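# What I want from an open day

11 October 2019

I went to the open day at Skaltel in Neddale because my nephew is looking for a training place, and he did not want to go alone. He is at the age when going with an aunt is only a little better. We took the bus from the station, line 11, and it let us out in front of the old weaving hall where the company has its workshops. There is a stone over the door with 1917 in it. I have passed this building many times and never knew what was inside after the looms went away.

I should say what kind of visitor I am. I worked for a long time in electronics assembly, the last part of it as a line leader, and now I teach soldering and inspection two evenings a week. So I am not a person who is easily afraid of machines, and I am also not easily in love with them. I have seen a placement machine do in one hour what my first team did in a week, and I have seen the same machine stand still for two days for the sake of one bent nozzle.

The program was in two halves. In the first half we sat in a room with a big screen and saw a film. In the second half we could walk freely in the workshop and stand as long as we liked at each table. I want to write about the difference between these halves, and why I think most companies should throw away the first one.

The film was well made. It had music. An arm picked up a part and put it down, and the part was always in the right place, and there was never a person in view except once, a man with a tablet who was smiling at it. The word "Jesirix" came on the screen many times; it is the name of the software that Skaltel writes for its arms. After the film a young man from sales, Mr. Tikkanen, asked if we had questions. There was one, about the price, and he answered that it depends. My nephew looked at his phone. I can't blame him. We had seen only results, and it is difficult to ask a question about a result.

Then we went into the workshop.

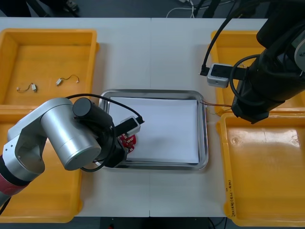

*Fadime Karaca*

At the sorting table the work was small electronic parts and bits of wiring in yellow bins, with a steel tray between them and white paper in the tray. Two arms reached in from the two sides. When I came to the table, the left one had a round red circuit board in its gripper, over the paper. I have handled many boards in my life and I still held my breath a little. A round board is not a friendly thing to hold. It has no straight side to trust, and there are components on it, so there are places where you may press and places where you may not. People learn this in their fingers during the first week, mostly by doing it wrong.

The wiring is worse. In one of the bins lay two short pieces of harness, thin wire with small white ends, and each of them was curved in its own way. Anybody who has worked with cable knows this problem. A board has the same shape today and tomorrow. A wire has the shape that the last person gave it. In my classes I can explain a solder joint in ten minutes, but I can't explain how to pick up a loose harness, I can only say "look, like this," and then the student does it differently and it also works.

The engineer at the table was Ritva Rautiainen. She did not make a speech. She had a stool and a cup of coffee and a paper notebook, and when people came she said good morning and went on with her work. You had to ask her something, and if you asked, you got a real answer. I asked how often it drops the wire. She turned some pages back and told me: since August they had written down 1505 attempts with the harness pieces, and in the last series 71 out of every hundred had ended where they should. Then she told me that the number for the boards was much better and that she was not so interested in the boards any longer.

A man beside me laughed a bit at this. Seventy-one, he said, I would lose my job with that. He is right, of course. If one of my line workers dropped 29 harnesses out of a hundred I would first send her to the eye doctor. But I thought his laugh was unfair, and I have tried since then to understand why it bothered me.

One part is that the number was honest and it was given freely. Mr. Tikkanen in the film room had no numbers at all, and no one laughed at him. If we laugh at the engineer who opens her notebook and nod to the salesman who keeps his closed, then next year there will be a film in both rooms. Visitors have some responsibility here also. We get the open days that we deserve, I am afraid.

The other part is more about work. When people talk of robots and jobs, they nearly always compare the machine with a finished worker, one who has ten or twenty years in the hands. They forget what the first month of that worker looked like. I remember mine well enough. My supervisor put white paper under everything I did, so she could see each small thing that fell, and I was ashamed of that paper. So I had a strange feeling when I saw the sheet in the tray. I don't know why Skaltel puts it there, I forgot to ask, but I felt sorry for the arm for one second, and this is of course foolish.

I don't want to be too soft, though. There are things at this table which I did not like, or which I would like to hear discussed more openly.

The first is the question of who prepares the work. Somebody has to lay the parts in the bins. Somebody wrote by hand on the side of one of those bins, a dark line of characters and numbers, the kind of label that makes sense to the writer and to the three people nearest to her. I know this kind of label. Our whole storage room was held together by it, and when the woman who wrote them retired we needed months to understand our own shelves. In the film there was no handwriting. But I believe every automated place stands on some, and the people who do this writing and laying out are usually not in the budget as part of the robot. They are counted as something else, "support" or "handling," and when the manager later wonders why the savings are smaller than promised, he looks at them first.

I asked Ms. Rautiainen about it. She said that filling and clearing the bins was done by her and one colleague, and that it took more of the day than anything else. She said it without complaint. I asked whether this would be in the offer to a customer. She drank some coffee and said I should ask Mr. Tikkanen. So I did, on the way out, and he told me that it depends.

The second thing is the choice of what to automate. Sorting small parts is dull, I agree, and it is bad for the neck. I would not cry if it went away. But in my factory it was also where we put the new people, and the people coming back after an illness, and one man who could not hear and who was faster at it than all of us. It was the door into the building. When you close a door, you should think about which other one you will open, and I have heard many plans for robots but very few plans for doors. This is not the job of the engineer at the table. It is, I think, the job of those who buy, and they were not at the open day, or at least they did not speak.

My nephew, in the meantime, had not looked at his phone for a long time. He stood on the other side, near the empty bin, and watched. Later he told me he had been trying to guess, before each movement, what the arm would go for next, and that he was wrong more often than he liked. He asked Ms. Rautiainen if one needs to be good at mathematics. She said yes, somewhat, but that her best colleague had come from repairing sewing machines, and that it is easier to teach someone the programming than to teach him to care where a cable goes. I was glad he heard this from her. From me he has heard it already and it made no impression.

So this is my opinion, and I give it to any company which plans such a day. Leave out the film. Put the people who do the work at the tables, and allow them to have their notebooks open. Let the machine work at the speed it has, on the parts it finds difficult, and let it fail in front of us. Write the number of attempts on a board at the wall, large, with the bad weeks included. Tell us who fills the bins and how many hours it takes. Some visitors will laugh, and some will go home after ten minutes, and I think that is acceptable. The ones who stay will ask you better questions than "what does it cost."

And please give the engineer a second chair. Ms. Rautiainen was on her stool the whole morning and I was standing next to her for most of it – my knees are not from 1917 but they feel so – and I had still at least four questions about the wrist cable when the bus came.

My nephew has sent in his application. He wrote it himself and would not show it to me.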